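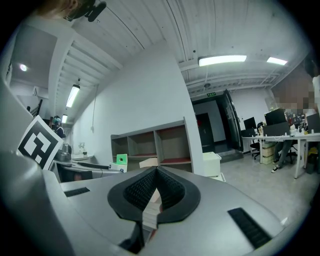

Pendant lights and ceiling panels

Share 6 comments Print E-mail this

The bus money came through

We got the grant. The e-mail arrived in June at lunchtime and I read it three times standing at the kitchen counter. It covers a bus from Velau to the pool in Tonico, one round trip a week, for the whole summer session of swimming lessons.

I said I would write down how the application went, so I'm doing that now while I still have the papers out.

The background is short. Velau has no pool. The one in Tonico was built in 1938 and is still the only public pool most families here can get to. Lessons are cheap. The ride is the problem. If both parents work, or the family has one car, the child doesn't go, and last year the school told us a lot of fourth graders couldn't swim at all. A few of us had been driving other people's kids, which works until someone gets a new shift or a bad transmission.

The money is from the Karimi Fund, which gives small grants for children's activities in the county. I had seen their flyer at the library for years and assumed it was for organizations with an office. You do need a nonprofit to receive the check. The school's parent group already has that status and agreed to hold the money for us. That took one meeting and one signed letter.

The application is done online through a system called Flolo. My notes on it:

It logs you out after a while and doesn't save. I lost the first page twice. After that I wrote everything in a plain document and pasted it in.

The character limits count spaces. Our summary had to be cut by a third, and it read better afterward, though I was annoyed about it at the time.

The budget page wants every line to have a quote attached. I had called the bus company and written the price on the back of an envelope. That isn't a quote. I had to call again and ask for it on paper, and it took them nine days to send it.

They ask how many children will benefit. I put down the number of seats on the bus. The fund wrote back asking for the number of children we expected over the summer, counting each child once. If I did it again I would ask the school for a sign-up list before starting.

There is also a question about what your group is putting in. We had $307 from the bake sale and I thought it was too small to mention. I mentioned it. The person who called me from the fund said they do look at that line, and that gas receipts from parents who had been driving could have gone there too. I hadn't kept any.

The part I worried about most was insurance. The bus company's policy covers the ride and the pool's covers the lessons, but there's a gap in the parking lot, between the bus door and the pool gate. The parent group's insurer added the outings for no extra charge once I sent the dates. I got that in writing and attached it even though the form didn't ask.

We requested enough for the full session and were given a little less. The difference was $728. One of the churches covered part of it and the rest came from families who could pay a few dollars a ride. No child is being charged if the family says they can't.

A report is due in the fall. It wants attendance, receipts and a paragraph about results. I have started a folder.

The bus holds nearly everyone who signed up, and there is a waiting list of 6. If your child is signed up and you know you'll be away a certain week, please tell the school by Sunday so the seat can be used.

Share 6 comments Print E-mail this

Comments

Anonymous
Does the bus stop at the trailer park or only at the school?

Blog author
Only at the school for now. I asked about a second stop and it would have changed the quote.

Anonymous
We used the same fund for art supplies. Keep copies of the receipts. Ours were the thermal paper kind and they had faded by the time the report was due.

Blog author
Good to know. I'll copy them as they come in.

Tonico mom
My son took lessons there last summer. Bring a towel and a second towel.

Anonymous
Is there an age limit for younger brothers and sisters?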